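4. Text measures and reading sessions

4.1 Selection of titles

The corpus consists of 50 rhyming picture books held in the lending collections at Ronenham and Damstead. A title was eligible if it told a single continuous story, was written in end-rhyme for most of its length, and had a running text of no more than 500 words. Alphabet books, counting books and collections of separate verses were left out. So were books in which the rhyme is carried by a refrain alone, as the refrain is usually learnt by heart after one or two hearings and tells us little about how a child deals with the lines in between.

Where a title existed in more than one edition, the text was taken from the copy on the shelf. Two of the Damstead copies had been reissued with changes to the wording of one verse. These changes were kept, and the earlier wording was not entered.

4.2 Coding of rhyme position

Each line-final word was coded for three properties: whether its rhyme partner came before or after it, whether the two words shared a spelling pattern for the rhyming part, and whether the word had appeared elsewhere in the same book. The first property separates what we call the opening word of a pair from the closing word. Our main claim concerns the closing word. A child who has read the opening word correctly and who expects a rhyme has a strong cue to the sound of the closing word, and may say it without having worked through its letters.

The second property is needed because English allows the same sound to be spelt in several ways. A pair such as "bear" and "chair" gives the reader a cue by sound but not by spelling, whereas "cat" and "hat" gives both. We refer to these as split pairs and matched pairs. Near-rhymes were coded as rhymes if both coders heard them as such when the line was read aloud. Pairs that rhyme in some accents of English and not in others were coded according to the speech of the schools in the study, and are marked in the word list.

Repetition was counted by word form. "Jump" and "jumped" are therefore separate entries, and so are a word and its plural. This inflates the number of different words compared with counts by word family, but it is closer to what a beginner meets on the page. Names of characters were counted in the same way as other words. Invented words, which are common in books of this kind, were included only if they occurred in the body of the text — those found solely in the artwork or on the cover were not.

Coding was done by two readers working separately, with Rajeshwari Varma settling the remaining differences. Most of these concerned line breaks. Picture books often spread one line of verse over several lines of print, and it is not always clear whether the author hears a rhyme inside the line or at its end. We followed the metre where it was regular and the punctuation where it was not.

4.3 Reading sessions

The readers were 60 children in their second year of school. Each child read four books aloud over four sessions, one book at each, with an adult beside them who turned the pages and supplied a word only after a clear pause or a direct request. No child read a book that the family or the class teacher reported as already known. The order of the books was varied between children by means of the Annamalai rotation, a simple grid in which every book appears equally often in every place.

Errors were marked on a printed copy of the text. A substitution was scored as rhyme-led if it rhymed with the opening word and differed from the printed closing word. If a child read "house" for "home" after "mouse", for instance, the substitution was rhyme-led, though it also shares letters and meaning with the word on the page. Substitutions of this mixed kind were kept in a separate column. Self-corrections were recorded but were not scored as errors, whatever the time taken to make them.

After each session the child was shown the closing words on plain cards, out of order and without the pictures. The cards were set in the Novar school typeface at one size. This second reading gives a rough check on whether a word read correctly in the story could also be read on its own.

Figure 2. Table with four plastic bins and a rectangular stainless steel tray. 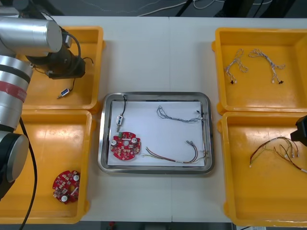
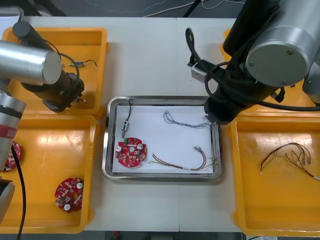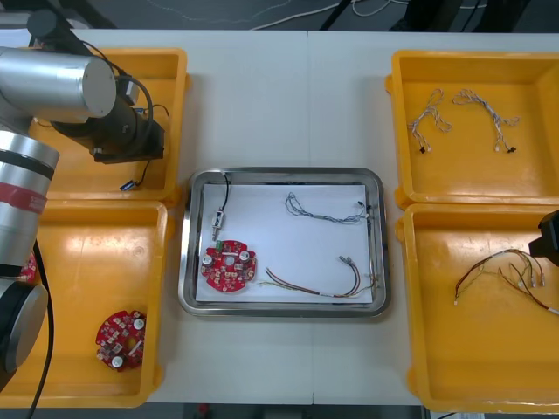 Yamuna Mathew objected, in written comments on the first draft, that the card reading is harder than the story reading for reasons that have little to do with rhyme: "A word on a card has lost its sentence and its picture as well as its partner. If the child fails on the card, you cannot say which of the three was holding the word up."

We accept the point in part. The card reading removes several supports at once, and a drop in accuracy between the page and the card cannot be put down to rhyme alone. The comparison we rely on is therefore a narrower one. Opening words lose the sentence and the picture in the same way as closing words do, but have no rhyme partner before them in the story. If closing words fall further than opening words when moved to cards, the extra fall is more likely to reflect the loss of the rhyme. To make this comparison possible, opening words were added to the card set after the draft was revised, and the sessions held in February used the fuller set throughout. Sessions held before that date are reported separately and do not enter the comparison.

4.4 Treatment of the scores

Accuracy was worked out for each child and each word type, giving separate values for opening and closing words in matched and split pairs. Words that occurred more than three times in a book were removed from this part of the analysis, as by the later occurrences the child had already had help with them or had read them correctly. The removed words are mostly short and frequent, and keeping them would have raised all the values without altering their order.

A session was dropped if the child stopped before reading 40 closing words, or before the end of the book where the book held fewer. Children with a dropped session were kept in the study and their remaining sessions were used. We did not weight the sessions by length.

One further difficulty concerns expression. Some children paused before the closing word — as adults do when they invite a listener to join in — and it was not always possible to tell this pause from hesitation. The adults had been asked to wait in either case, so the pause should not have led to more words being supplied. It does mean that reading time cannot be used as a measure of difficulty at the line end, and no timings are reported in Section 5.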